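How to Load and Wash a Mesh Laundry Bag
Last updated 2021-08-17
Filed under: Laundry, Small Items, Delicates

Mesh laundry bags keep small items together in the drum and reduce snagging on hooks, zippers and the edge of the door seal. They work only when the bag is the right size, loaded to the right level and fully closed. Most complaints (items coming out soapy, items balled up, a bag that opens mid-cycle) come from loading.

This page covers flat rectangular bags with a zipper across one end. Drawstring bags and padded bags for bras are covered separately.

What you need

A mesh bag in good condition
A flat surface larger than the bag
The items to be washed
Liquid detergent
A drying rack or line

Powder can be used, but undissolved grains collect in the corners of fine mesh. If powder is the only option, run it with warm water and turn the bag inside out for a rinse afterward.

Choosing the bag

Fine mesh has small holes and looks like a translucent cloth. Use it for knits, thin fabrics and anything with loose threads. Coarse mesh has holes large enough to see individually at arm's length. It lets water through faster and suits baby socks, washcloths and sturdy cotton.

Bag size is set by the load. The items, laid loosely, should cover half to two thirds of the flat area of the bag. If they cover less than a quarter, use a smaller bag. A mostly empty bag folds over on itself during the wash and the contents get trapped in the fold.

Of the bags we keep for testing, the Fallby medium and the Kavance flat are both the rectangular type. The Ralovano set has four bags in graduated sizes, and the second smallest is the one used most often for children's clothes. All three close with a zipper. The instructions below apply to any of them.

Step 1. Check the bag

Lay the bag flat and smooth it out by hand. Look along the seams first, then the mesh. A hole that will pass a fingertip will pass a strap or a sock toe. Small holes can be closed with polyester thread. Cotton thread shrinks and puckers the mesh.

Run the zipper from end to end twice. It should move without catching. If it catches at the same place both times, look for a thread in the teeth and cut it off close. Do not pull it.

Step 2. Sort the items

Sort by color, then by fabric weight. One bag should hold one weight of fabric. A heavy item and a thin item in the same bag will rub against each other for the whole cycle, and the thin one wears.

Pale colors can share a bag. New items in dark or saturated colors should go alone for the first two washes.

Fasten hooks and close any snaps. Turn knitted items inside out. Empty pockets. Pretreat stains now, before the item goes in the bag, and leave the pretreatment on for as long as its label says.

Step 3. Load the bag

Open the zipper fully. Place the bag on the table with the closed end toward you and the zipper end away from you. Hold the upper layer of mesh up with one hand and feed the items in with the other, one at a time, down to the closed end.

Do not fold the items. Folded fabric stays folded in the wash and the inner layers are not rinsed. Put each one in loosely. Larger items go in first, with smaller ones beside them.

When everything is in, the contents should sit in the lower half of the bag with slack mesh between them and the zipper. The slack gives the fabric room to move and keeps it out of the zipper teeth.

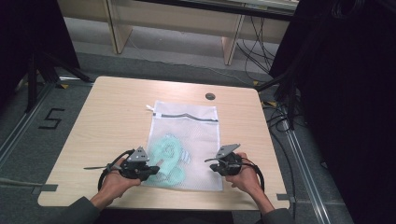
Mint-green item and striped piece in the lower half of the bag, with mostly empty mesh above.

If the contents reach the zipper when the bag is lying flat, take something out. Pressing the load down with the hand does not help. The items spread again as soon as water enters.

Step 4. Close the zipper

Hold the fabric at the starting end of the zipper with one hand and draw the pull across with the other. Keep the zipper straight. On light mesh, a curved zipper line puts a side load on the slider, and the teeth behind it may separate later.

Some bags have a small elastic loop or fabric cover at the end of the zipper. Tuck the pull under it. This stops the pull from working loose and from tapping on the drum glass. If there is no cover, pass a small rubber band through the hole in the pull and around the nearest edge of the seam tape.

A sewn-in fabric tag is common near the zipper. Care temperatures are often printed on it. Where the bag and the garment give different maximum temperatures, use the lower one.

Lift the bag by the zipper end and let the contents drop. Check that nothing is caught in the teeth. Lay it flat again and spread the contents with the palm.

Step 5. Load the machine

Place the bag in the drum with other items of similar weight. A single bag washed alone can throw the drum off balance in the spin, and many machines will stop or repeat the spin to correct it. Two or three towels are too heavy as a counterweight for delicates. Use T-shirts or pillowcases.

Spread multiple bags around the drum. Fill the drum to two thirds at most. In a top loader with a center post, set the bags on opposite sides of the post and do not wrap them around it.

Step 6. Select the cycle

Use the cycle given on the care label of the most delicate item in the bag. For mixed small cottons, a normal warm cycle is suitable. For knits and thin synthetics, use the delicate cycle, cold, with a low spin.

Measure detergent for the whole load. The bag does not need extra. Too much detergent is the usual cause of residue inside fine mesh, and an extra rinse will remove most of it.

Fabric softener leaves a film on polyester mesh that slows water flow over time. Leave it out where possible.

Step 7. Empty and dry

Take the bag out as soon as the cycle ends. Open the zipper all the way before removing anything. Pulling a damp item through a half-open zipper stretches necklines and cuffs.

Shake each item once, reshape it and dry it according to its label. Do not use the bag as a drying bag on the line. The contents dry in a lump and the creases set.

Turn the bag inside out, pick out any lint from the corners and hang it by the closed end with the zipper open. Most mesh bags should not go in the dryer. High heat makes the mesh stiff and warps plastic zipper teeth.

Troubleshooting

Items come out tangled
The bag is too large or the items have long straps or ties. Use a smaller bag, and tie straps in a loose bow before loading.

Items come out with detergent marks
The bag is overfilled or the detergent dose is too high. Remove one or two items and cut the dose. Check that nothing was folded when it went in.

Zipper opens during the wash
Check the slider. If the teeth separate behind it after closing, squeeze the sides of a metal slider very lightly with pliers and test again. A plastic slider cannot be adjusted. The Bravo bag in our test group had a plastic slider that failed after 85 washes, and the bag was retired.

Bag has turned gray
Soak it in warm water with oxygen bleach, following the product label, and rinse. Do not use chlorine bleach on elastic parts.

Bag smells musty
It was put away damp. Wash it empty with the next warm load and hang it until fully dry.

Storage

Store bags flat with the zippers closed, or clip them to the side of the hamper. If several people use the same machine, give each person a bag and mark the tag with a laundry pen. Small items can then go straight into the bag as they are taken off, provided they are dry and of similar color.

Related pages
Removing lint from fine mesh
Drawstring bags: when to use them
Washing knitted gloves and mittens
Reading care labels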